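Two-armed packing cell at Grinside gets new cable routing

Last updated: February 20, 2020

The small two-armed robot cell at the Grinside packing workshop is back in use after three days of maintenance on its cables and wrist joints. The work was carried out by Tudton, the firm that has looked after the cell since it was put in.

Both arms are fixed to one black metal rail and share a wooden table, where they handle ordinary packets of groceries.

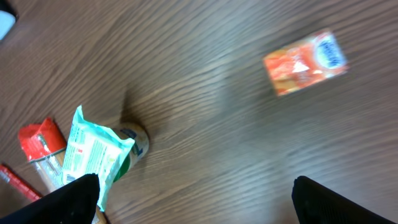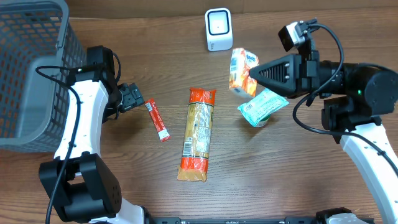
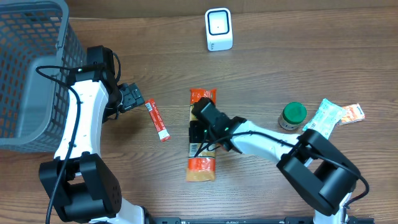 The cell had logged 494 running hours when one of the arms began to drop its connection part way through a cycle. Tudton traced the fault to a plug at the wrist, which was being pulled each time the joint turned to the end of its travel. The cable had been fastened too tightly to the arm and had no spare length to give.

Cables on both arms have now been taken off and fitted again with a longer loop over the wrist. The new length is 390 mm between the last clip and the plug. Tudton said a loop of that size lets the gripper turn fully without putting strain on the connector, though it has to be checked now and then to make sure it is not catching on anything near the table.

The wrist cameras were unplugged for the job and had to be set up again afterwards. Fitters also went over the screws in the arm sections and tightened several on the left side. One servo was swapped for a spare supplied by Serska. The old one still turns but had picked up some play, and it will be kept for parts.

Before the cell was handed back it was put through 142 test cycles with mixed packets. Two of these were stopped by the operator. In both cases the gripper had closed at the wrong height, and the setting was changed by a few millimetres before the run carried on. No connection faults were logged.

Grinside has changed its weekly checks as a result. Staff will look at the cable loops and plugs with the power off, wipe the gripper fingers and camera fronts, and try each base for movement where it meets the rail. Any cable with a worn sleeve is to be replaced the same day, and a spare set is now kept in the workshop.

A second cell of the same type, at Kjærgaard, has the older cable routing and has not shown the fault. It is due to have the same work done in March, when it will be out of use for a day.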